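Speckled worktops go in at Butaven community kitchen

Stesico has finished fitting the new counters at the Nollden Road hall, and bookings reopen next month 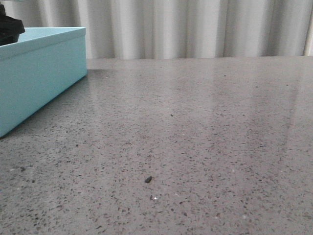 One regular user of the kitchen said the old tops had been so badly stained that she used to bring her own boards from home, and that she would be glad to roll out pastry straight on to the stone again. She did wonder whether the shine would last through a winter of soup lunches.

The grey speckled surface replaces worktops that had been in the hall since it opened. They had swollen at the joins near the sink and failed a hygiene inspection in September, after which the kitchen was limited to hot drinks and cold food brought in ready wrapped.

The work was carried out by Stesico, a fitting firm based in Tveit, and took nine working days. The supports under the long counter had to be strengthened first to carry the extra weight. The sink has been moved along the wall towards the back door, and there are two more double sockets than before.

Of the total cost, 1,000 pounds came from the hall's repair fund and a further 500 pounds from the autumn jumble sale. The remainder was met by a grant from the parish. A separate sum of 300 pounds has been kept back for new shelving in the store cupboard, which will be put up once the walls have been painted.

Users are asked to wipe up lemon juice, vinegar and wine straight away and to use a mat under pans taken off the hob. Ordinary washing-up liquid and a soft cloth are enough for cleaning. Scouring powder and bleach must not be used on the counters, and knives should only be used on a board. A notice with these points will go up beside the sink.

Storage boxes may be stood on the counter during a session but should go back in the cupboard afterwards. Boxes without a name on the lid will be moved to the cloakroom. Several were left behind when the kitchen was cleared before the work began, and they can be collected during office hours.

The lunch club will be the first group back, followed by the baking class, which has been meeting at the Tveit school in the meantime. Hire charges stay the same until the summer. The main hall has remained open throughout and is not affected.

Last updated: 2013-02-28

Related items
Butaven hall: hire charges and opening hours
Baking class moves to Tveit for the winter
Nollden Road parking bays to be repainted
Jumble sale raises 500 pounds for kitchen

Contact us | Copyright Butaven Local News | Back to top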